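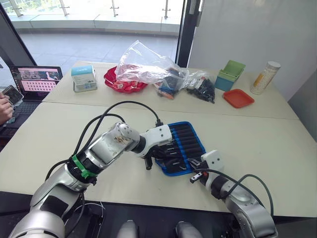

The equipment plan for next year must be ready before the end of January, and this time the two-arm station is the largest line in it. Many of you asked me why we want to spend so much on things that are not arms. I will try to explain how the numbers were made and what I still need from each group. When people think of the budget they think of the arms and the grippers, but please look also at the black cables that go in arcs over both arms, and at the tool pouch with its elastic slots lying open between the grippers. Cables and task objects were not in last year's plan at all, and we paid for them from the travel money. I do not want to repeat this.

**Arms and grippers.** We do not ask for new arms. The quotation from Jorberg for a second station was good, but the delivery time was long and the price did not include installation. Guadalupe Hinojosa and I compared it with keeping the present station one more year and replacing only the parts that wear. The second choice is much cheaper. We plan one spare gripper for each side and two sets of fingers. The fingers are the part we change most often, especially when the task is to take thin tools with narrow handles out of a tight place.

**Cables.** Drelbridge sells the gripper cable in two lengths. The short one costs $126 and the long one costs $188. I propose that we buy only the long one. With the short cable the loop becomes tight when the wrist turns far, and the connector then carries the load. Last year we lost two connectors in this way. I am aware that a long cable can also catch on things, so the plan includes clips.

**Task objects.** This is a new line, and I ask for $587. It covers pouches, small tools, plates, square containers, jars and bags of small parts. It looks like a shopping list for a kitchen, and the purchasing office has already asked me about it. My answer was that objects are used up like any other material. Bags tear, lids get lost, and a pouch with tired elastic does not hold the tools in the same way, so the results from spring cannot be compared with the results from autumn. Please buy every object two times and keep the second one closed in the cabinet.

**Service.** Escobedo offers a yearly contract with a visit inside 72 hours after a call. Jurkine is less expensive but gives no promise about time. I lean to Escobedo, but I would like to hear from the people who were here during the long stop in summer. If you believe that we can do the joint checks ourselves, tell me who will do them and when. I will not put "shared responsibility" in the plan again.

**Operator hours.** Until now we counted only the hours when the arms move. The time to put the objects back in place between two trials is not small, and for the pouch task it can be longer than the trial itself. Ha-neul Gil made a simple sheet for writing down both times. It is in the shared folder under "station planning". Please fill it for at least one full morning of work, with your normal speed, before you send me your request for hours.

What I still need from each group:

- the tasks you plan for the first half of the year
- the objects you need, with the shop and the price
- the hours, with the setup time in a separate column
- any part you borrowed from the station and did not give back

Send everything to Guadalupe and put me in copy. Requests without prices will go to the bottom of the list, and I will read them when the others are finished.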